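Zulwood Office Suite, Wiltgate Building
Fire and general safety walk-through, second floor
Date: 22/06/2004
Checked by: Colleen Ouellet
Copy to: Wanting Du, Lachance Property Services

Marks used: OK, FIX, N/A. Comments follow the mark.

1. Exit doors open fully from inside. OK.

2. Exit signs lit. FIX. The sign at the east stairs is dark. The bulb was changed in June and it is out again, so have the electrician look at the fixture.

3. Stairwells clear. FIX. Two folding chairs and a box of toner on the landing. Moved while I was there. Remind the copy room that the landing is not storage.

4. Extinguishers mounted, tagged and in date. OK, except the one by the kitchenette. The tag is missing. Gauge reads in the green.

5. Sprinkler heads have 18 inches clear below. OK.

6. Smoke detectors tested. OK. The one outside Room 28 chirped once during the test. Replace the battery.

7. Electrical panel accessible and labeled. FIX. Breakers 2 and 9 have no label.

8. Extension cords. FIX. One space heater at the reception end is plugged into a power strip. Heaters go straight to the wall or they go home.

9. Desks, shelving and floors. See comments under 10 to 12.
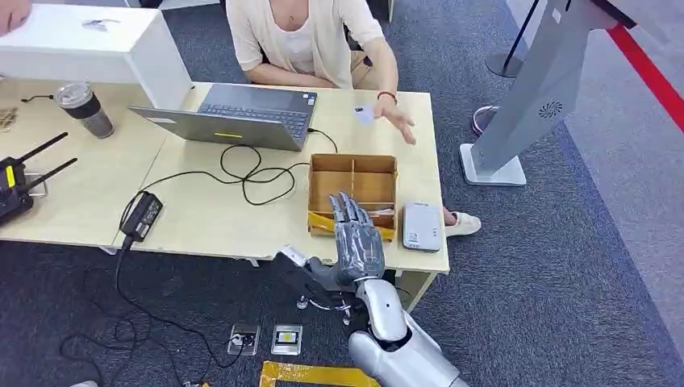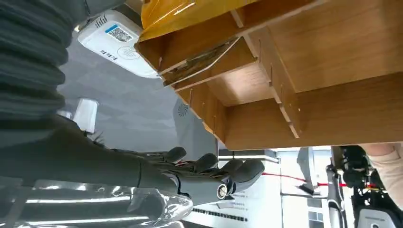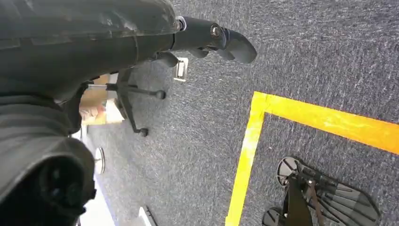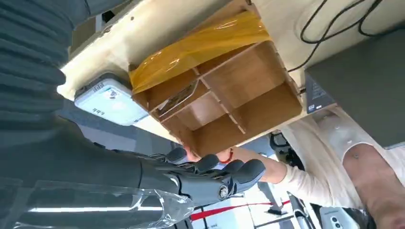
10. Tall shelving anchored. FIX. The steel units in the file room still have no wall brackets. This was on the last list too. Pratarham quoted for the brackets and the quote is waiting for a signature.

11. Heavy items on lower shelves. OK in the file room. In the supply closet, paper cartons are on the top shelf. Bring them down.

12. Carpet and floor edges. FIX. The metal strip at the elevator lobby is lifting on the left side. Tape is on it for now. Needs two screws.

13. First aid kit stocked. FIX. No burn gel, and the eyewash expired.

14. Evacuation map posted. FIX. Map still shows the old conference room wall. Wanting has the new floor plan and will send it to the printer.

15. Kitchenette. Microwave clean, outlet by the sink trips and resets. OK.

16. Hazardous materials. N/A.

Previous items closed: loose handrail, west stairs; broken ceiling tile, Room 83.

Items 2, 8 and 10 to be done first. Send me a note when each one is finished and I will come up and sign it off.

C. Ouellet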